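Kekau open day set - README and data card

Apr 2, 2018

Hi! If you've landed in this folder you were probably either at the Kekau open day and got handed the link, or you know somebody who was. I went as a visitor, stayed much too long, ended up with both grippers strapped to my hands, and then offered to write the notes that go with the files. So this is part README and part trip report. The dry bits are further down if you just want those.

What's in the folder

384 episodes, all recorded on the day at the Kekau workshop
notes.txt, which is the sheet the hosts kept by the table, typed up by me
skipped.txt, the episodes I wouldn't use and why
tasks.txt, one line per task, worded the way it was read out to visitors
this file

Each episode has its own folder, and inside you'll find the video from the grippers, the video from the head view, and a small text file with the task name and the start and stop marks. Episode folders are numbered in the order they were saved. Don't read anything into gaps in the numbers, I deleted a few where somebody had pressed record and walked off to get coffee.

How the day went

I'd been meaning to see the Kekau place since November, when they did a much smaller evening and I missed it because I had the wrong address. This time I was early. The hosts had split the space into 4 stations and let people wander between them. One had a robot arm stacking blocks, which drew the kids right away, and one was all slides and I'm sorry to say I skipped it completely. The third was a repair bench with a lot of opened-up parts on it. The fourth was the teaching table, and that's where everything in this folder comes from.

The idea at the teaching table is that you do a small household job with grippers in your hands in place of your fingers, and the recordings get used later to train an arm to do the same job. I'd read about this and nodded along, but I had never tried it, and reading does not prepare you for how clumsy you feel in the first few minutes! Your hands know exactly what they want to do and the grippers won't have it.

The job most people got was the snack bag job. There's a foil bag and a ribbed tray on a white tabletop, and you're asked to pick up the bag and put it in the tray, or take it out again, or hand it from one side to the other. It sounds like nothing. Then you try to get hold of a crinkly bag by its top edge and find that there's a narrow bit where it'll stand up for you and a whole lot of bag where it won't. 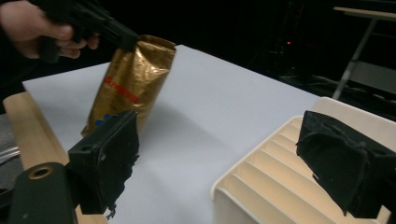 I got a bit obsessed with the top edge, to be fair. If you go in too low you squash the puffy part and the whole thing skids away from you. Too high and you've got a pinch of foil and no control over where the rest swings. The host running the table (very patient, I must have asked the same thing in five different ways) told me to stop looking at the gripper and look at the bag. That helped more than anything else I heard all day.

A note on soft things

Block stacking is lovely to watch, but a block is the same block every time you pick it up. A bag is a new shape every time somebody touches it. Creases move, the top folds over, and the shine jumps around so that what the camera gets is different even when the bag has hardly moved. I hadn't thought about the shine at all before this. A visitor next to me who works with packaging said that's why half the machines in her plant feel for things with suction and don't bother looking, and we got into a long chat about chip bags that I won't repeat here.

So if you're going to train on this, please don't expect the bag to look alike from one episode to the next. I'd say that's the useful part of the set.

There were other wrappers and bags going around besides the foil one, and people were encouraged to just hold them in the grip and turn them to get a feel for it before recording anything. I liked this warm-up so much that I asked for a few of those to be kept. They're tagged "hold" in tasks.txt. Nothing gets placed anywhere in them, so leave them out if you only want complete pick and place runs.
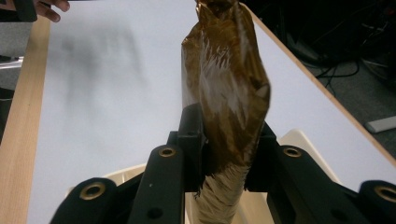

Brown plastic bag held between the gripper's two black fingers, white tabletop behind.

The hold episodes are also the ones where you get the longest close looks at how thin plastic behaves when it's pinched. It twists, it slides a little, and sometimes a fold that was behind comes around to the front. I would have liked more of them, but there was a line by then and I was already the person holding it up.

The two-handed part

For the second half of the day they switched to 2 hands for everybody, one gripper on each. I'd been told this would be easier. For me it was harder, at least to begin with, because I kept wanting to do everything with my right and the left just hung there in the air. The trick that worked for me was to give each hand a job before starting and say it out loud. Left takes the bag, right looks after the tray. You feel silly and then it works.

A run at this table was capped at 75 seconds. If you hadn't finished by then the host stopped it and you could have another go. Most people needed far less once they'd had a couple of tries, but I left the slow ones in, and the ones with a fumble in the middle, as long as the bag got where it was going. I think the fumbles are worth having. The Lolia folks, who shared the set-up for the day and did all the saving and renaming, weren't totally convinced, so fumbled runs have an f at the end of the folder name and you can decide for yourself.
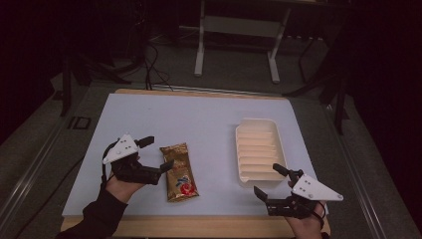

Levchenko read a draft of this and wrote back that the slow runs should stay in but be kept out of any timing numbers, as half of the slowness is people talking to the host and has nothing to do with the bag. Fair point! I've added a line about it below.

Known problems

Timing. Please don't use run length as a measure of how hard a task is. See above. People chat.

Start marks. On the early episodes the start mark comes a bit late, after the hands are already moving. It got fixed around lunch. I didn't go back and correct the early ones by hand, I meant to and then I didn't.

Task wording. The hosts sometimes changed the wording as they went ("put it in", "pop it in the tray", "tray please"). tasks.txt has the official line only. If you need what was really said, it isn't here, there's no sound in any of the files.

Background. The stuff behind the table is dark and there are cables around on the floor. If your model starts caring about the cables, crop. That's what I did.

Left and right. For a few runs the two gripper videos were saved under each other's names. I've fixed every one I found and listed them in notes.txt. If you find another, tell me, and I'll be only mildly embarrassed.

Who was there and what you can do with it

All visitors at the table signed the sheet before recording, and the sheet says the files can be shared for learning, teaching and hobby projects. It doesn't cover selling them. If you want to do something bigger, write to the Kekau desk, not to me, as I really am only the person who typed this.

The notes don't say which visitor did which episode and I'd like to keep it that way. Please don't try to work it out from sleeves.

Getting started

Copy the whole folder somewhere with room to spare. Start with one episode and watch it all the way through in both views before you write a single line of code, I mean it. I spent an evening confused about a grip that made no sense from the head view and was totally clear from the gripper side.

If you only want a small piece to play with, take the plain placing runs from the afternoon. They're the cleanest. People were warmed up, the start marks are good, and the hosts had got the wording down to something short.

If I'd known then

Wear a shirt with snug cuffs. Loose ones get in the way of the strap. Eat first, because handling snack bags for an hour when you're hungry is its own kind of test. And ask to go twice, with a break between. My second turn was so much better than my first that I asked if they could throw the first one out (they said no, and it's in here somewhere).

The next open day is supposed to be at Baltisex, same teaching table, different objects. There was talk of towels, and of doing the tray job with the tray turned the other way around. I've already asked to help out. If there are files from that one they'll get a separate folder and a separate README, and the episode numbers will start again from one, so don't merge the two without renaming.

Changes

First version: everything above.
Second version: added the line on timing, fixed two folder names, took out a joke about the coffee.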